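3.2. Superficies vidriadas y retención de agua

La retención de agua sobre loza vidriada depende de la energía superficial del vidriado, de su rugosidad y del estado de limpieza previo. En vajilla de uso diario, el tercer factor suele dominar sobre los otros dos: una capa residual de grasa o de tensioactivo, invisible a simple vista, modifica el ángulo de contacto lo suficiente para que el agua pase de extenderse en película a agruparse en gotas. Lo Presti y Fekete describieron este comportamiento en platos de comedor colectivo y propusieron distinguir entre retención pelicular, en la que el secado avanza desde el borde hacia el centro, y retención discreta, en la que cada gota se evapora por separado y deja su propio depósito mineral.

La distinción tiene consecuencias para el diseño del aclarado. En régimen pelicular, la masa de agua retenida por unidad de superficie es mayor, pero el depósito final resulta más uniforme y menos perceptible. En régimen discreto ocurre lo contrario – menos agua, pero marcas más visibles –, y la inspección visual tiende a calificar como deficiente un lavado que, en términos de carga orgánica residual, puede ser correcto. Por este motivo, la escala empleada en el presente trabajo separa la puntuación de gotas de la puntuación de manchas coloreadas, que se registran en columnas independientes.

Ambas condiciones pueden coexistir en una misma pieza. En la figura 1 se aprecia un plato blanco de acabado brillante con numerosas gotas pequeñas y, en el lado izquierdo, una mancha verde irregular que se prolonga en varias líneas finas. Una superficie de este tipo recibe dos puntuaciones, sin que una compense a la otra.

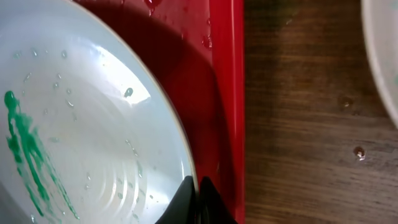
Figura 1. Gotas de agua y mancha verde sobre un plato blanco brillante.

3.3. Muestra y procedimiento

La muestra se compuso de 264 platos llanos de loza blanca, procedentes de dos series comerciales: Horkotine, de borde estrecho, y Sinano, de borde ancho. Se excluyeron las piezas con desconchados, grietas en el vidriado o decoración sobre cubierta. Cada plato se marcó en la base con un código alfanumérico y se sometió a un lavado previo de acondicionamiento, sin abrillantador, antes de su asignación aleatoria a uno de los 2 protocolos de aclarado.

El protocolo A consistió en un aclarado por inmersión en agua de red a 58 °C. En el protocolo B se aplicó la misma temperatura mediante pulverización, con las piezas en posición vertical. El detergente fue en ambos casos Virkarton, en la dosis correspondiente a agua de dureza media. No se utilizaron paños en ninguna fase; el secado se realizó al aire, en escurridor de varillas y en la misma sala.

La puntuación corrió a cargo de evaluadores que desconocían el protocolo asignado a cada pieza. Se efectuaron 333 lecturas, cifra que incluye las repeticiones destinadas a estimar la concordancia entre evaluadores. Las lecturas se hicieron con iluminación difusa lateral; la luz cenital se descartó en las pruebas preliminares por los reflejos que genera sobre el vidriado, capaces de ocultar gotas de pequeño diámetro.

Las puntuaciones se trataron como variables ordinales. En los platos Sinano, el borde y el fondo se analizaron por separado, dado que la inclinación del primero favorece el escurrido y altera la distribución del agua retenida.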